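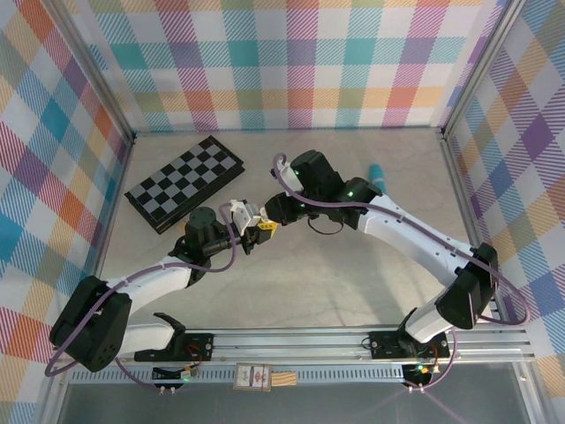 The Skonon two-arm kit at the Durnwood workshop, both arms on the one rail.

Two-arm kit open for trial bookings

The Skonon bench kit we mentioned in the spring is now set up at Durnwood and members can book time on it from September. It comes as a pair of arms on an aluminium rail, with the enclosure and control boards included. Ullov, who supply it, have lent it to us for 20 weeks, after which we either buy it or send it back.

Marites Sison has been running it most evenings. She found the arms easy to set up and the instructions poor. The section on joint limits refers to an older model and should be ignored until Ullov send the new pages. Cables run down the outside of the arms in clips, so please check the clips before you start a long job.

Berkay Kozan has been trying handovers from one gripper to the other. Out of 200 attempts with a small block, 19 were dropped, mostly when the second gripper closed too early. He has since slowed the closing speed and will run the same test again.

The kit costs £2,000 with a year of support. Spare grippers are extra.

Bookings are for two hours, last slot at 7pm. Put your name on the sheet by the Umali printer or email Marites. New users need a short induction first.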